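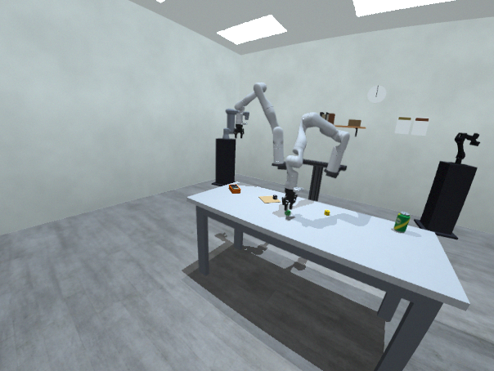
A gripper over the green cube in the simulated workcell.

Teaching by Remote: How Brasham Collects Its Demonstrations

5 July 2023
By the Orero staff

Before an arm at Brasham runs a task by itself, a person has run it many times from a chair. The operator holds a pair of hand controllers, the arms follow, and the software logs joint positions, gripper width and the rendered camera views. The lead engineer on the company's teleoperation group, who asked to be identified by job title only, spoke with us for an hour about how that data is made and what gets thrown out.

The current task set is built around tabletop work in simulation. The operator moves a small cube, places it at a target and backs the arm away. "It's a dull task and we picked it for that," the engineer said. "If the operator has to think about the goal, you get pauses, and the pauses end up in the data."

The group has 1,533 recorded episodes of the cube task. Of those, 1,124 passed review and went into training. Most of the rest were rejected for hesitation above the object, a second grasp attempt, or a release made too high.

"A failed grasp followed by a good one is useful if you label it," the engineer said. "For a long time we didn't label it. The policy learned to miss first."

Reviewers now mark each retry with a start and end time. Labeled retries are kept in a separate set and mixed in at a fixed ratio, which the company did not want published. 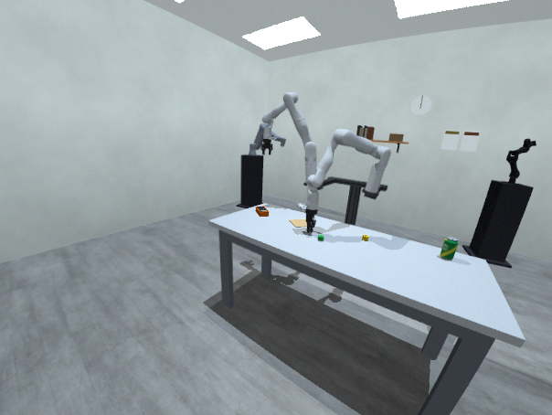
Depth is the usual complaint from new operators. On a flat display it is hard to judge the last inch between the fingertips and the tabletop, and people tend either to stop early or to press into the surface. Brasham tried a numeric height readout and dropped it when operators began watching the number instead of the cube. The replacement is a short tone that rises in pitch as the fingers get close.

"The tone got us most of the way," the engineer said. "The shadows do more than people expect, too. We turned them off once to save render time and had them back on the same day."

Operators train for 6 sessions before their recordings count. The first 2 use one arm only. After that both arms are live, even when a task needs just one, so that the operator learns to park the idle arm clear of the objects and leave it there. Drift in the parked arm is a frequent reason for rejection. A clutch button on each controller freezes that side, and the habit of using it takes a while to form.

Hand guiding, where a person takes hold of a real arm and moves it through the motion, is still used at Brasham on physical hardware. The engineer prefers it for contact tasks such as seating a plug. "You feel the part go in. With the controllers you're guessing at force from what you see." The drawback is that the person's hands and body show up in the camera views, and those views then differ from what the arm gets when it works alone.

Control scaling is set at one to one for large moves. Operators can switch to a reduced scale near the object, but the switch itself leaves a small step in the recorded velocity. The group filters it afterward. A new controller build with a continuous scale is due in September.

Asked what would be done differently, the engineer named the episode format. "We stored commanded positions and skipped the measured ones for the first batch. You can't get those back. We recorded that batch again."

Related
Leltutow opens its operator training course
Sveinbjörnsson on force feedback in hand controllers
Choosing a camera rate for recorded demonstrations

Orero uses cookies to remember your settings and measure traffic. By continuing to read, you accept our cookie policy.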